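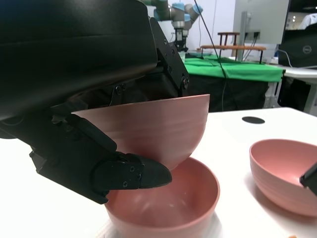

분홍색 그릇 두 개, 하나가 다른 하나 바로 위에 기울어진 모습

그릇장 정리와 그릇 보관 요령

그릇장은 한 번 날을 잡아 비우고 다시 채우는 편이 조금씩 손대는 것보다 빨리 끝난다. 우리 집은 매년 12월에 한다. 손님 치를 일이 몰려 있어서 어차피 안쪽 그릇까지 다 꺼내야 하는 때다. 아래 내용은 주방 수납에 관해 그동안 적어 둔 것을 항목별로 옮긴 것이다. 순서대로 할 필요는 없고 필요한 부분만 보면 된다.

꺼내기

식탁을 먼저 치우고 마른 수건을 한 장 깐다. 윗칸부터 꺼내서 종류별로 모은다. 밥그릇, 국그릇, 면기, 앞접시, 큰 접시, 종지 순으로 놓으면 나중에 넣을 때 편하다. 크기가 애매한 그릇은 따로 둔다. 한꺼번에 다 꺼낼 자리가 없으면 한 칸씩 끝내고 다음 칸으로 넘어간다.

꺼내면서 이가 나간 것과 금이 간 것을 골라낸다. 눈으로 잘 안 보이면 손가락 대신 얇은 휴지로 테두리를 훑는다. 걸리는 데가 있으면 이가 나간 것이다. 도자기는 손톱으로 가볍게 튕겨 보고 소리가 둔탁하면 불빛에 비춰 금을 찾는다. 금이 간 그릇은 뜨거운 국을 담을 때 갈라질 수 있으니 식기로는 쓰지 않는다.

버릴 그릇은 신문지로 두 번 싸고 테이프를 감은 뒤 겉에 '깨진 그릇'이라고 쓴다. 도자기는 유리 재활용에 넣으면 안 된다. 지역에 따라 불연성 폐기물 전용 마대를 사야 하는 곳이 있으므로 주민센터나 구청 홈페이지에서 확인한다.

선반 닦기

미지근한 물에 주방세제를 몇 방울 풀어 행주로 닦고, 물만 적신 행주로 한 번 더 닦는다. 기름때가 굳은 곳은 베이킹소다를 물에 개어 바르고 십 분쯤 두었다가 닦아 낸다. 원목 선반에는 베이킹소다를 쓰지 않는다. 색이 변한다.

모서리에 낀 먼지는 안 쓰는 칫솔로 긁는다. 경첩에는 물이 들어가지 않게 한다. 닦은 다음 문을 열어 두고 완전히 말린다. 저녁 먹고 닦았으면 다음 날 아침에 그릇을 넣는 것이 좋다. 선반이 덜 마른 채로 깔개를 덮으면 한 달도 안 돼서 냄새가 난다.

깔개

미끄럼 방지 깔개는 두꺼운 것이 꼭 좋지는 않다. 두꺼우면 접시를 밀어 넣을 때 자꾸 걸린다. 나는 Lutex에서 나온 얇은 망 모양 깔개를 쓴다. 폭 45센티미터짜리인데 우리 집 선반에 자르지 않고 맞는다. 길이만 가위로 자르면 된다. 종이 달력 뒷면을 깔아도 한 철은 쓴다. 신문지는 잉크가 묻어나서 그릇이 바로 닿는 자리에는 권하지 않는다.

깔개를 사기 전에 선반 깊이를 꼭 잰다. 상부장과 하부장이 다르다. 우리 집은 상부장 안쪽 깊이가 265밀리미터라서 큰 접시는 아예 들어가지 않고, 그래서 큰 접시는 전부 아래로 내렸다.

겹쳐 넣기

같은 모양끼리 겹친다. 당연한 말 같지만 급할 때는 비슷한 크기를 아무렇게나 얹게 되고, 그러면 빠지지 않는 그릇이 생긴다. 아래가 크고 위가 작게 쌓되, 굽 높이가 다른 그릇은 섞지 않는다.

겹칠 때는 위에 오는 그릇을 수평으로 내려놓고 손을 뗀다. 돌리면서 넣으면 굽이 아래 그릇 안쪽을 긁는다. 굽에 유약이 없는 도자기는 특히 거칠다. 새로 산 그릇이면 고운 사포(1000번 정도)에 물을 묻혀 굽을 몇 번 문지르고 씻어서 쓴다.

밥그릇은 다섯 개, 면기는 세 개까지만 쌓는다. 그 이상은 꺼낼 때 두 손이 필요하고, 맨 아래 것은 결국 안 쓰게 된다. 높이가 남으면 선반을 하나 더 다는 쪽을 택한다. 철제 보조 선반은 Ondomau 것과 Varghese 것을 둘 다 써 봤다. Ondomau는 다리가 접혀서 안 쓸 때 치우기 좋고, Varghese는 접히지 않는 대신 무거운 면기를 올려도 휘지 않았다. 다리 끝에 고무가 없는 제품은 선반에 자국이 남으니 펠트 스티커를 붙인다.

코팅된 그릇이나 금테가 있는 그릇은 사이에 키친타월을 반으로 접어 한 장씩 넣는다. 부직포를 둥글게 오려 두면 계속 쓸 수 있다. 한 장의 지름은 그릇 안쪽 바닥보다 조금 크게 한다.

빠지지 않는 그릇 떼어 내기

겹친 그릇이 꽉 끼었을 때는 비틀지 않는다. 위쪽 그릇에 찬물을 담고 아래쪽 그릇을 미지근한 물에 담가 둔다. 안쪽은 줄고 바깥쪽은 늘어나서 틈이 생긴다. 뜨거운 물은 쓰지 않는다. 유리는 온도 차이로 깨진다. 그래도 안 빠지면 틈에 주방세제를 한 방울 흘려 넣고 잠시 기다린다. 식용유를 써도 되지만 나중에 닦기가 귀찮다.

가벼운 그릇이 물기 때문에 달라붙은 경우는 옆면을 살짝 눌러 공기를 넣으면 떨어진다. 씻고 나서 물기가 남은 채로 겹치지 않으면 애초에 생기지 않는 일이다.

접시 세우기

큰 접시는 눕혀 쌓는 것보다 세우는 편이 꺼내기 쉽다. 접시꽂이를 따로 사지 않고 책꽂이나 파일꽂이를 써도 된다. 다만 앞이 낮은 것을 골라야 접시가 걸리지 않는다. 지름 22센티미터 접시까지는 보통 파일꽂이에 들어간다. 더 큰 것은 하부장 맨 아래에 눕힌다. 세울 때는 바닥에 깔개를 깔아야 접시가 앞으로 미끄러지지 않는다.

냄새와 습기

장마철에는 그릇장 문을 하루에 한 번 열어 둔다. 제습제는 칸마다 하나씩 넣고, 물이 반 넘게 차면 간다. 넘어지지 않도록 안쪽 구석에 둔다. 흘러나온 액은 금속을 녹슬게 하므로 바로 물행주로 여러 번 닦는다.

제습제 대신 말린 커피 찌꺼기를 넣는 집이 많은데, 덜 마른 찌꺼기에는 곰팡이가 핀다. 프라이팬에 약한 불로 볶아서 손에 묻지 않을 만큼 말린 다음 다시백에 담는다. 보름마다 바꾼다. 냄새가 심하면 식초를 물에 타서 선반을 닦고 말리는 것이 먼저다.

변색과 얼룩

김치나 카레 물이 든 플라스틱 그릇은 씻어서 볕 드는 창가에 엎지 말고 바로 놓아둔다. 한나절이면 꽤 옅어진다. 너무 오래 두면 그릇 자체의 색이 바래므로 색이 있는 것은 중간에 한 번 살펴본다. 도자기에 생긴 회색 줄은 숟가락이나 젓가락의 금속이 묻은 것이다. 베이킹소다를 젖은 스펀지에 묻혀 문지르면 대부분 지워진다.

찻잔 안쪽의 갈색 물때는 과탄산소다를 더운물에 풀어 담가 둔다. 고무장갑을 끼고 창문을 연다. 금테나 은테가 있는 잔, 옻칠한 그릇, 알루미늄에는 쓰지 않는다. 이런 잔은 굵은소금을 쓰지 말고 부드러운 스펀지와 세제로 여러 번 씻는 수밖에 없다.

철수세미는 그릇에 쓰지 않는다. 한번 긁힌 자리에는 물이 더 잘 든다. 나는 Alodix 스펀지를 쓰는데 초록색 거친 면은 냄비에만 대고 그릇은 노란 면으로 닦는다.

이름표 붙이기

식구가 여럿이면 선반 앞쪽에 이름표를 붙인다. 마스킹테이프에 '밥', '국', '면'처럼 한 글자만 써도 된다. 설거지하는 사람이 바뀌어도 그릇이 제자리로 간다. 떼어 낸 자리에 끈적임이 남으면 식용유를 묻힌 휴지로 닦고 세제로 마무리한다.

자주 묻는 것

나무 그릇도 겹쳐도 되나
완전히 마른 다음이면 된다. 씻은 날은 세워서 말리고 다음 날 겹친다. 기름은 석 달에 한 번 정도, 굳는 성질이 있는 들기름이나 호두기름을 얇게 바르고 하루 둔다.

그릇을 엎어서 넣는 게 나은가
매일 쓰는 것은 바로 놓고, 한 달에 한 번 쓸까 말까 한 것은 맨 위 하나만 엎는다. 전부 엎으면 테두리가 상하고 습기가 갇힌다.

안 쓰는 그릇은 얼마나 두나
정해진 답은 없다. 독자 Kerstin Sjögren 씨는 상자에 넣어 베란다에 두고 다음 정리 때까지 한 번도 찾지 않은 것만 내보낸다고 메일로 알려 주었다. 나도 작년부터 그렇게 하는데 제사 그릇과 찜기는 예외로 두었다.

도자기를 택배로 보낼 때는
하나씩 싸서 눕히지 말고 세워 담는다. 바닥과 뚜껑 쪽에 구긴 종이를 넉넉히 넣고, 상자를 흔들어 소리가 나지 않을 때까지 빈 곳을 채운다.

다음 글은 냄비 뚜껑 수납이다. 월요일에 올린다.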